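Threads > Kitchen & Making > One cutting board, many opinions

Last updated: October

OK so a bunch of you asked how the cutting board thing is going, and I have a lot to say about it and no self-control, so this is going to be a long one. Get a snack.

Quick recap for new people: I decided last winter that I was going to learn to look after wooden boards properly. Then I decided I was going to learn to make them. I now own 100 feet of sandpaper and my kitchen smells like an orange.

It started with my grandmother's bread board, which had a crack you could slide a dime into. I had been putting it in the dishwasher. For years. I know. Please don't write to me about it, I have suffered enough.

My friend Beca Prydderch looked at it and went very quiet and then asked if I had a humidifier. I did not have a humidifier. I had a board shaped like a potato chip.

What I didn't get back then is that wood keeps moving after it stops being a tree. It takes on moisture and swells, mostly across the grain, and then it dries and shrinks again. Along the grain it hardly budges. So a wide board that gets soaked on one face and not the other is going to cup. Every time!

So rule one, and I will say this until I'm old: wash both sides. Even if you only used one. A quick wipe of the back is fine, just let the two faces get wet together and dry together.

Rule two, stand it up to dry. On its edge, with air on both faces. Mine leans against the toaster and my whole family has opinions about it.

Now oil. People get so heated about oil. I got into a three-day argument with a man named Boris Sokol in a woodworking group over walnut oil and by the end we were trading soup recipes, so it worked out fine.

My own position: plain food-grade mineral oil from the drugstore, next to the laxatives (it IS a laxative, enjoy the look from the cashier). It's cheap and it doesn't go rancid. It also never hardens, so you'll be doing it again. And again.

How often? The old line is once a day for a week, once a week for a month, once a month forever. I have never met a single human who did the first part. I do it when the board looks thirsty. You'll know. It goes kind of chalky and sad, and water soaks in and leaves a dark spot when it should be beading up.

And put on more than you think, then walk away. Overnight if you can. I used to rub in a teaspoon and buff it off right away like I was polishing a car, and then wonder why nothing was happening.

If you want it to last longer, melt some beeswax into the oil. I do one part wax to four parts oil, in a jar sitting in a pan of hot water, low heat. It sets up like soft butter. Mine came out lumpy the first time and I used it anyway.

Please don't use olive oil. I know it's right there. My cousin did and her board smelled like an old crayon by August.

OK, making them. This is where I lost my mind a little.

I signed up for an evening class with Radek Holub, who teaches in the back of a former tile store called Jelínek. Six of us. The first night we did not touch a tool. We looked at the ends of boards for two hours and drew which way we thought they'd curl. I got almost all of them wrong!

There are three ways a board can face you and I mix up the names constantly. Face grain is the pretty one, the wide flat side. Edge grain is strips turned up on their sides and glued together. End grain is the butcher block kind, where you're cutting down into the ends of the fibers like a paintbrush.

End grain is gentlest on knives. It's also a giant pain to glue and it drinks oil like you would not believe. Face grain looks gorgeous and shows every single knife mark. Edge grain is sort of the sensible sedan of the bunch, and it's what Radek starts everybody on.

Maple is the classic for a reason. Hard maple has tiny pores, so it doesn't hang on to gunk the way something like red oak does. Red oak has pores so open you can blow bubbles through a piece of it. (We did this in class. Grown adults. With dish soap.)

And I love how maple looks when you don't overthink it. Everyone online is doing the zigzag walnut and purpleheart business, and it's impressive, but I keep coming back to pale boards where the only pattern is whatever the planks brought with them. 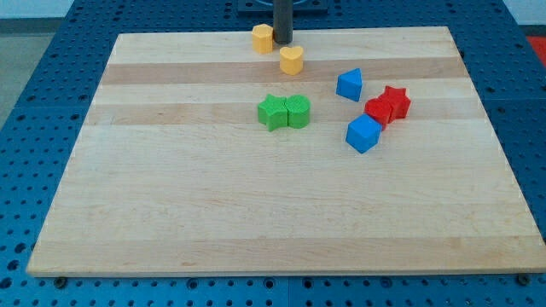 Long pale planks with a couple of honey bands, my favorite look

I think what gets me about those slightly darker bands is that you can't really plan them. You can shuffle your strips around on the bench (I spent an entire evening doing that once, tea going cold) but the wood has its own ideas about color and some of it only shows up after the first coat of oil.

Speaking of. The first coat of oil on a freshly sanded board is the best thirty seconds in this entire hobby. I made my sister come over for it. She said "huh, nice" and ate my crackers.

Gluing up, a few notes from my pain:

Dry fit everything first. Clamps and all. If you find out your strips don't sit flat when there's glue on them, you have maybe ten minutes to have a breakdown and fix it.

Alternate your clamps, one over, one under. I put all of mine on top and the whole thing bowed up in the middle like a little bridge.

Scrape the squeeze-out when it's rubbery. Too early and you smear it into the grain. Too late and it's basically rock. I set a timer for half an hour and it still depends on the weather.

Use a glue that's rated for food contact and can take some water. Read the bottle. I brought a bottle of something called Pultance because I liked the label and Radek gently put it back in my bag.

Sanding. Oh, sanding. I went 80, 120, 180, 220 and I skipped the 120 on my second board to save time and then spent twice as long on the 180 getting the scratches out. Do the 120.

Then you wet it! On purpose! Wipe the whole thing with a damp cloth and let it dry and it'll feel like a cat's tongue, all fuzzy. That's the grain standing up. Knock it back with the 220 and do it one more time. If you skip this step it's going to happen the first time you wash the board, and you'll be annoyed.

Do the edges too, just a light roundover. Sharp edges dent if you look at them. And your hands will thank you when you're hauling the thing to the sink.

Feet or no feet? I go back and forth. Feet let air under and stop the sliding around, but then you can only use one side. I'm in the no-feet camp, with a damp dish towel underneath. Lovely Lumanlan from my class is very pro-feet and has been sending me links all month.

Juice grooves: I can't cut one to save my life. Mine wandered. I called it a river.

Someone asked about cost. My first board, counting the class and the clamps I "needed," came to roughly 3049 bucks if you ask my husband and a lot less if you ask me. The wood was the cheap part. You can get shorts and offcuts from a lumberyard if you're nice and show up early in the morning.

Someone else asked about smells. Onion and garlic: coarse salt, half a lemon, scrub with the cut side, leave it five minutes, rinse, dry. It helps a lot. It won't do much for a board that's been marinating in garlic since college.

For knife scars I just sand. A light pass with 180, then 220, then oil. You can do this so many times before you run out of board. Wood is very forgiving that way, plastic gets those fuzzy grooves and then you're stuck.

And if it's warped already? Try this before you toss it: lay it hump side up on a damp towel overnight, so the hollow side can take on some moisture. Then stand it on edge and let it dry slowly. It brought mine most of the way back. It still rocks a tiny bit on the left.

Cracks are harder. A small one along a glue line, you can work glue in and clamp it. Anything wide, I'd retire it to cheese and crackers duty. That's where Grandma's board lives now, with the dime crack and everything, and it looks great with a big ugly wedge of cheddar on it.

Next up I'm trying cherry, which is supposed to darken as it gets older. I've got two strips on the windowsill right now, one with a coaster on it to see if I get a ring.

Will post the windowsill results when there's something to see. If you've got a board in trouble, tell me the size, what wood (if you know) and how you've been washing it. I promise not to yell about the dishwasher.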